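**Randomizing start poses by tape cell: worth it?**

**drurkell_lab** — 2022-04-27
We draw a cell for each object before every episode. Trained on 1507 demos, the egg transfer policy fails 18 percent of the time, against 42 with fixed starts.

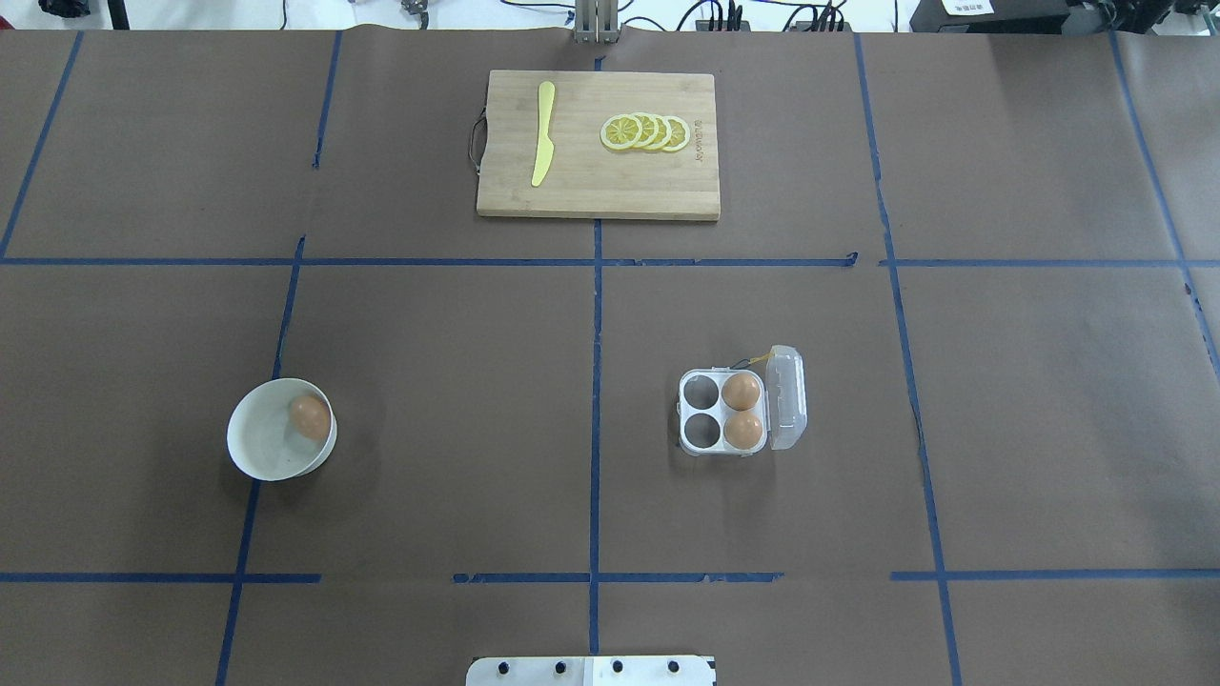
Cells are unequal, so the draw is weighted by area.

**felbridge**
Did both sets have the same number of demos? If not, that gap says little.

**drurkell_lab**
Same number, same operators.

**orbridge22**
I'd still mask the tape at test time. The policy may be reading the lines.

**felbridge**
Masking adds its own shift. Pull the tape and rerun.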